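Coralie Tapsell
@ctapsell

Thread on natural stone countertops, and why the sealer schedule printed on the leaflet is mostly useless. Written after reading the care sheets from four suppliers back to back. 1/

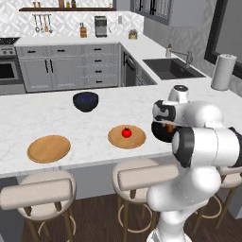

Sealer doesn't sit on marble like varnish. The common kind is a penetrating product. It goes into the pores and slows down absorption. It does very little against acid, which attacks the calcite at the surface. 2/

So there are two kinds of damage and people mix them up. A stain is something that soaked in – oil, coffee, wine. An etch is a dull spot where acid has eaten the polish. Sealing helps with the first. 3/

Lemon, vinegar and tomato all etch. A honed finish will hide it better than a polished one. The stone is no tougher, there's just less shine to lose. 4/

Of the four leaflets, Grimshaw and Lernier say reseal every year. Osix says every six months. Lullik says "as required" and then never says how you would know. 5/

How you would know: put a spoonful of water on a clean, dry part of the counter and leave it for 15 minutes. Wipe it off. If the stone underneath has gone darker, it took in water and could use a coat. If it looks the same, leave it alone. 6/

Test more than one place. The strip by the sink usually goes first, and a corner that holds a fruit bowl can go years. 7/

I ran this on my own slab in March. Sink side went dark, the rest did not. I sealed the sink side only. The Osix schedule would have had me do the full counter twice by now. 8/

Too much sealer is its own problem. What the stone can't absorb dries on top as a hazy film, and then you're buying the solvent to get it off. Wipe up the extra before it dries. The can will give a time. Believe the can on that one. 9/

Cost, for anyone asking. I got two quotes for having the whole kitchen stripped, honed and resealed: $2,413 and $2,420. Honing and sealing the worn section only was $394. Same stone, same finish. 10/

Daily cleaning: dish soap, water, soft cloth, dry it after. Skip the vinegar spray, and check the label on anything sold as a "natural" cleaner, as plenty of them are citric acid. 11/

Granite people: the water test works for you too. Some dark granites are so dense they barely take sealer at all. Quartz people: yours is mostly resin-bound and doesn't need it. Keep hot pans off it. 12/12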